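Block and Socket Set: Notes on Fit

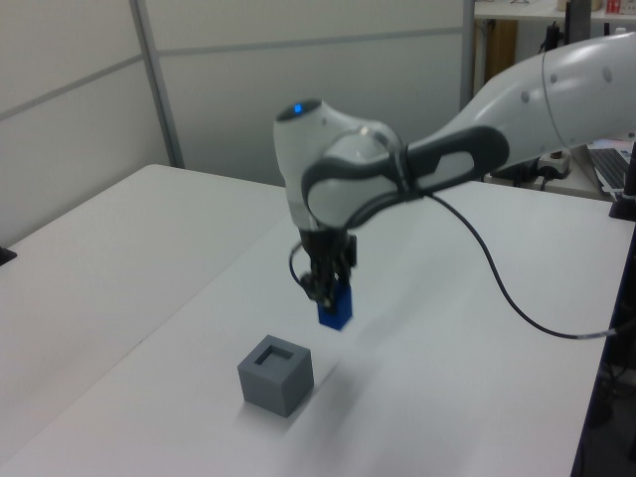 The small blue block held near the gray cube with the square hole in its top face.

The block and socket set at the Irkdale bench has been in regular use since March, and members have asked for the settings and tolerances in one place. They are given below as recorded by Renato Ibarra.

Clearance. The first socket was drawn with the same nominal width as the block and would not accept it without force. Printed holes come out slightly undersized, so the opening was widened in small steps until the block dropped in under its own weight and could be lifted out without dragging the cube along. The Lirthorpe group prints the same file with more clearance and reports that the block rattles. Both versions are on the shared drive; please do not overwrite either.

Finish. Sand the block only. Use 400 grit on a flat surface, two passes per face, and wipe off the dust before checking the fit. Sanding inside the socket rounds the corners and cannot be undone. The outer faces of the cube are left as printed.

Top edge. A small chamfer around the inside of the opening makes a large difference when the block arrives a little off square. Revision 2 of the drawing includes it. Revision 1 does not, and any cubes from that batch should be marked on the underside.

Wear. After 182 insertions the test block showed polishing along its lower edges and no measurable change in width. The count will be repeated with a block from the Menzies filament order, which printed slightly larger than the previous spool.

Table. Keep the white tops clean and use a damp cloth only. Grit under the cube will tilt it enough to bind the block on one side, and this has been mistaken for a bad print more than once.

Drikham has asked for a spare set. Print time is 67 minutes for the cube at the usual layer height. Measurements from other printers should go to Renato, with the spool noted.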